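From: Ivone Portela
To: linen-practice list
Date: 03/10/2026
Subject: Re: Folding standard for the two-sided plush towels

Dear colleagues,

Thank you to everyone who replied to the original question on this list. I am answering Radek Brabec's message in full below, as several sites have asked for the same guidance and it is preferable that all of us work from one text. His message is quoted first for those who joined the list after it was sent.

> Dear all,
>
> We have received our share of the new two-sided towels at the Gernico house and have begun putting them into the rooms. The staff like them, but we have no agreed fold. The old white towels were folded in thirds and stacked, and no one had to think about which face was showing. With a purple side and a gray side, the shelves now look different on every floor.
>
> I would be grateful for a decision on the following. Which color should face up when the towel is laid on the bed? Should the other side be visible at all? Is the black edging to be tucked in or left showing? One of my supervisors has also asked whether the towels may be laid directly on the white bed covers, given that the covers have a raised weave and the plush tends to catch on it when dragged.
>
> We also have a small difficulty with the corners, which curl after laundering. If other houses have found a remedy, please share it.
>
> With regards,
> Radek Brabec
> Gernico

The matter was discussed with the Zuveo and Clirkico houses in September, and the following has been agreed for the 3 houses that use these towels. It replaces any local instruction now posted in linen rooms.

On the question of color, the purple side is to face up. It is the brighter of the two and is easier to see against the white cover. The gray side is to be shown as a single flap, folded up from the lower edge over the purple. Please do not fold the sides in to meet at the center, as was the practice at Clirkico. It hides most of the purple and makes a thick bundle that does not lie flat.

On the edging, the black strip is to remain visible where the flap ends. It should run straight across the towel, and it is the line by which a supervisor will judge the fold. If the strip is level, the rest of the towel is usually in order. If it slopes, the flap should be opened and laid again; pulling at one end stretches the binding.
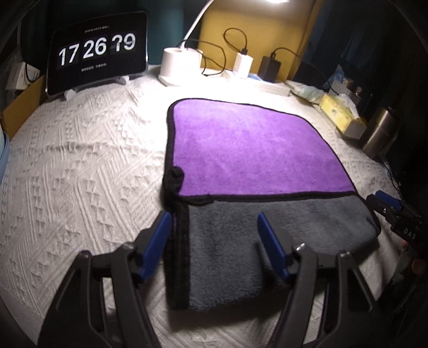
*Linen and Room Standards Office*

The photograph has the flap folded up over the purple side, on a white cover with the raised weave. A wrinkle can be seen in the cover to the left, and I would ask that wrinkles of this kind be smoothed out by hand before the towel is placed. There is also a small curled corner of edging standing up near the lower left of the purple section, and I take this opportunity to answer Radek's last question with it.

Curled corners have been reported by all of the houses. Our laundry contractor, Vondráček, advises that the towels be taken from the dryer promptly and stacked flat while still warm, with no more than 40 in a stack. Zuveo tried this for 2 weeks and found fewer curled corners, although the problem has not gone away. At the time of folding, a corner that curls may be pressed down between finger and thumb and held for a moment. It should not be ironed. The plush marks easily, and the marks do not always come out in the next wash.

The purple face takes the direction of the hand very readily, and soft streaks will appear wherever it has been brushed. These are not considered a fault. Staff who wish to even them out may do so with one light stroke from the flap toward the top edge, but time should not be spent on this during a room change.

As to the bed covers, the towels may be laid directly on them. They are to be lifted into place and set down. Dragging a towel across the ribs and tufts pulls at the cover, and two covers at Gernico have already been withdrawn for loose threads. If a towel has been put down in the wrong position, please pick it up with both hands and place it again.

Shelf storage follows the same fold, with one change. On the shelf, the flap is to face the back and the rounded fold is to face the person opening the door – this makes it possible to take one towel without disturbing the one beneath. Mixed stacks of old and new towels should be separated as soon as there is space to do so.

The present delivery was 112 towels for all houses together. A further order has been requested, and its date has not been confirmed. Until then, I ask that each house keep its own allocation and not lend towels between sites. Torn or unraveling binding should be set aside in the repair bin and recorded in the linen book. Do not trim it with scissors.

Supervisors are asked to print this message and post it inside the linen room door in place of the earlier sheet. Comments may be sent to this list. Questions on individual towels or repairs should come to me directly, so that the list is kept for matters that concern more than one house.

Radek, would you kindly confirm whether the two covers withdrawn at Gernico can be mended, or whether they should be added to the next order?

With kind regards,

Ivone Portela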